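# The Brown Cloth

My sister bought the cloth from a shop in Talten that had been closing down for as long as either of us could remember. She paid too much. The man told her it had come off a banquet table at the old hotel in Broludham, and she believed him, the way she believes anyone who folds a thing nicely while he talks.

"It'll cover the whole table," she said on the phone.

I doubted that. Our mother's table is a monster. It seated the family and whoever the family was feuding with, and no cloth had ever reached all four corners at once. There was always one bare end, and I always got it.

## February

I drove over to measure. My sister doesn't measure. She holds her arms apart and then walks very carefully into another room with them still apart, and by the time she gets through the door she has lost a foot on either side.

The cloth was on the back of a chair, still folded. Brown. I'd been told chestnut, then tobacco, then "a sort of warm bark." It was brown.

"You don't like it," she said.

"I haven't seen it open."

"You've got the face on."

She made coffee. I read the label, which said Ostesell and gave a list of things you must never do to it, starting with washing. A tablecloth you can't wash seemed to me like a raincoat you can't wear out. I said so, and she took the label away from me.

We opened it out between us, her at the window end, me at the other. It went down with a sigh and a lot of air under it. I waited for the bare corner to show up on my side. I walked all the way around, twice, pulling at the edge here and there, looking for the trick.

"Well?" she said.

"It's creased."

So she smoothed it. She started in the middle and pushed outward with the flat of both hands, slowly, leaning in until her cheek was almost on it. I'd seen our mother do exactly that with bedsheets. I didn't mention it - she'd have cried, and then we'd have had the hotel story again.

When she was done there was hardly a line in it.

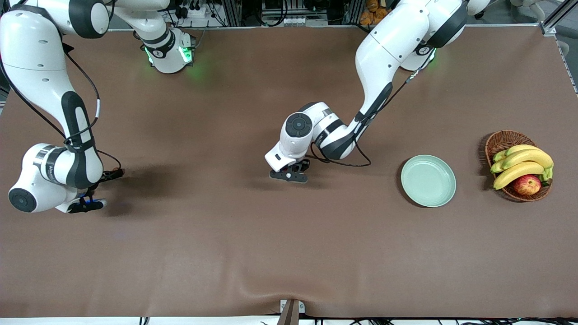
## Afterward

"Say it fits," my sister said.

I said it would probably shrink. She pointed out that it couldn't be washed, so how would it shrink? I didn't have an answer ready. I sat down at my old end, put my elbows on it, and asked what she'd really paid.

"Drink your coffee," she said. "Not over the cloth."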